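3.2 Wege, Blicke und beiläufige Gespräche

Wer sich länger mit Bürogebäuden beschäftigt, lernt mit der Zeit, den Treppen und Galerien mehr Aufmerksamkeit zu schenken als den Schreibtischen. So ging es auch uns in Pemholm, wo wir im Januar mit den Begehungen anfingen und eigentlich nur die Belegung der Arbeitsplätze erheben wollten. Schon nach den ersten Vormittagen füllten sich unsere Notizbücher mit ganz anderen Dingen: mit Zurufen über das Geländer, mit kurzen Halten auf dem Weg zur Teeküche, mit jenem freundlichen Nicken von oben nach unten, das in keinem Fragebogen vorkommt. Beneš hat dafür in seiner früheren Arbeit über Flallasstead den Begriff der Blicknachbarschaft vorgeschlagen, und wir übernehmen ihn hier gern – auch wenn wir ihn etwas enger fassen als er.

Gemeint ist damit eine Beziehung zwischen Personen, die einander während der Arbeit regelmäßig sehen, ohne im selben Team zu sein. Offene Büros auf zwei Ebenen, bei denen man von einer Galerie aus in den Raum schaut (Abb. 4), bieten dafür besonders viele Gelegenheiten.

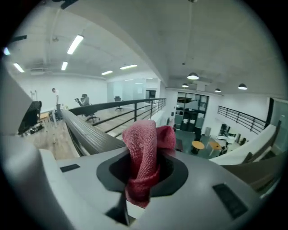

Abb. 4: Zweigeschossiges offenes Büro, Blick von der Galerie mit Handlauf und Metallgeländer.

Führt mehr Sichtkontakt zwischen den Ebenen auch zu mehr Gesprächen?

In unseren Daten gilt das vor allem für Personen, die einander schon mit Namen kennen; unter Fremden bleibt es meist beim Blick.

Von den 300 ausgegebenen Fragebögen kamen 273 zurück, was uns sehr gefreut hat, denn der Bogen war zugegebenermaßen lang. In 164 davon nannten die Befragten wenigstens eine Person auf der anderen Ebene, mit der sie im Laufe einer gewöhnlichen Woche sprechen. Die offenen Antworten lesen sich dabei oft lebendiger als die Skalen. Eine Mitarbeiterin schrieb, sie gehe inzwischen lieber kurz hinunter, als eine Nachricht zu tippen, wenn sie sehe, dass der Kollege gerade Zeit habe. Andere beschrieben dieselbe Offenheit als anstrengend und wünschten sich wenigstens am Nachmittag einen Platz mit dem Rücken zur Wand.

Diese zweite Gruppe hat uns lange beschäftigt. Michailidis vermutet, dass sich Unbehagen vor allem dort einstellt, wo man gesehen wird, ohne zurückschauen zu können, und unsere Gespräche auf der unteren Ebene passen recht gut dazu – die Zahl der Interviews reicht freilich nicht aus, um die Vermutung zu prüfen. Wir kommen in Abschnitt 4.1 darauf zurück, wenn wir die Sitzpläne beider Ebenen miteinander vergleichen.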